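Dridside borrow-a-cup program to expand in October

A cup-lending program that started at the Morngate food hall in the spring will be opened up to every café and takeout counter in Dridside that wants in, beginning in October.

The program lends customers a black plastic cup in place of a paper one. They pay a two-dollar deposit on top of the price of the drink and get it back when the cup comes home to any of the places taking part. The cups are then collected, washed at a commercial kitchen on Hnatiuk Street and sent out again.

Six businesses have been using the cups so far, all of them inside the Morngate building or across the road from it. Nine more have signed up for the fall, including both bakeries on Hnatiuk Street and the canteen at the arena. The town's share of the money was approved last month and covers the cost of 3,000 more cups, the lids to go with them and a second set of washing racks.

Rizwan Gamage, who runs the program for Dridside's waste and recycling office, said the trial was kept small on purpose.

"We had 300 cups to start with and I was nervous about that many," he said. "I thought they'd all be in people's cars by the end of the first week. Some of them were, to be fair, but people do clean out their cars eventually."

During the busiest week of the trial, 542 drinks went out in borrowed cups. Most came back within three days. The office doesn't chase late ones. After 30 days the deposit is kept and goes toward a replacement, though Gamage said staff at the counters have been told to use their judgment if somebody turns up with a bag of cups from the back of a cupboard.

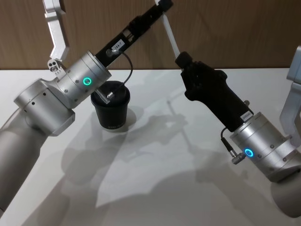 The cup itself went through a couple of changes before the trial opened. An early version was pale grey and showed coffee stains after a few trips through the washer. Black was picked because it hides staining, and the tapered sides let the cups nest together in a crate without jamming, which the first straight-sided samples did badly. Staff at one counter were using the handle of a butter knife to get those apart.

The rim was also a sticking point. Several people who tried the samples complained about a sharp edge, and the town asked for a rolled one.

"My mother tried it and said it was like drinking from a cottage cheese tub," Gamage said. "So that one went back."

The cups are made from a plastic the supplier sells under the name Vivance. They are meant for hot and cold drinks and can go in a home dishwasher, although customers are asked only to rinse them. Each one is supposed to last 100 washes. The kitchen pulls any that are cracked, badly scratched or warped, and those go back to the supplier. None of the cups from the trial has reached the end of its expected life yet, and the office said it would report on how they are holding up some time next year.

Only one size will be offered in October. It suits a medium coffee or a small smoothie. Counters that sell a large drink will keep using paper for it, or customers can bring their own mug, which all of the participating businesses have agreed to accept. A larger cup has been discussed but would need its own lid and its own racks, and there isn't money for that in this year's budget.

Lids have been the weakest part of the trial. Customers lose them, and they come back separately or don't come back at all. No deposit is charged on a lid. The Hnatiuk Street kitchen had to reorder twice over the summer. In October counters will ask whether a customer wants one before putting it on, and people drinking inside the Morngate hall will be encouraged to go without.

There was also some disagreement among the businesses about straws and stir sticks. The program doesn't cover either. The smoothie counter asked for an opening in the lid wide enough to take a thick straw, and the coffee places didn't want it, saying drinks would slop on the walk to the parking lot. The lid that was finally ordered has a small opening with a flap. Smoothies will mostly be sold without a lid, or with a paper cup if the customer asks for one.

Businesses pay nothing to join for the first year. They are given a crate of clean cups, a bin for the dirty ones and a sticker for the door. A van collects from each address three mornings a week, between 6:30 and 9 a.m. After the first year there will be a fee for each cup washed. The office hasn't set it, but said it would be kept below what a paper cup and lid cost to buy.

That point came up more than once when the plan was presented to café owners at the library in August. Two owners said they would wait and see what the fee looks like before they sign. Another said she had no room behind her counter for a bin and asked if cups could be left outside the back door, and was told they could not for health reasons. The office has since found a narrower bin that may fit, and she has agreed to try it.

Owners who took part in the trial were asked how much longer it took to serve people. Most said it slowed the line in the first couple of weeks while the deposit was being explained and made little difference after that. The hall's biggest coffee counter put a sample cup out beside the till with the deposit written on a card, and others copied the idea.

Refunds are in cash or as money off the next drink. A refund to a card isn't possible at the moment, which has been an annoyance for customers who don't carry change and for the counters that have to keep a float of two-dollar coins. Gamage said the office is looking at an app but is in no hurry.

"Half the people returning cups just swap it for a full one and carry on," he said. "They've paid the two dollars once, back in May, and they've forgotten about it. That works very well without an app."

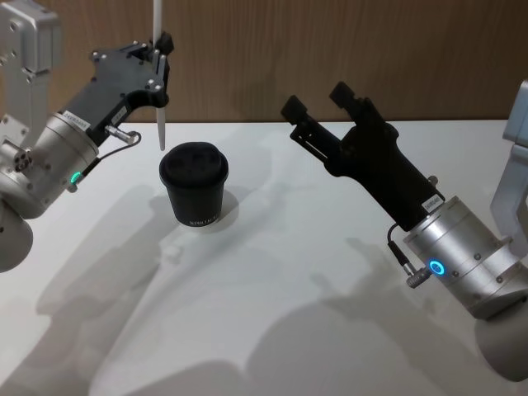
A black cup on a white tabletop, with a wooden wall panel behind. A long white rod is held upright just to the left of the cup.

The expansion does not include any of the drive-thrus on the highway. The office wrote to all of them in the spring and has had one reply, asking for more information. It also leaves out the two schools, which have their own dishes and dishwashers, and the hospital cafeteria, where an existing supply contract has another year to run.

A return bin will be placed at the Morngate entrance to the bus station so that people leaving town can hand back a cup on the way. That bin won't pay out deposits. Anyone using it gives up the two dollars, and the office will put the money toward new lids. A second bin is planned for the arena lobby during hockey season, next to the canteen, where deposits will be paid whenever the canteen is open.

Residents have asked whether cups taken home by mistake months ago can still be returned. They can, at any counter, with or without the lid. The office would like them back in any condition, including broken, because the supplier takes damaged cups for recycling and they aren't accepted in the blue box. The same goes for cups found in parks and parking lots. A finder who brings in a whole, undamaged cup can claim the deposit on it.

The Hnatiuk Street kitchen is hiring for one part-time washing position ahead of the October start. Shifts are in the late morning after the van has finished its route. Applications can be dropped off at the kitchen or at the town office.

Cafés, bakeries, food trucks and takeout restaurants in Dridside can still join. Forms are at the town office front desk and at the information counter in the Morngate hall. Businesses that sign up before the end of September will have their cups delivered in time for the start. Those that sign up later will be added as crates become available, with priority given to places on the existing van route.

People who want to try one of the cups beforehand can do so at any of the six businesses already in the program. The deposit stays at two dollars.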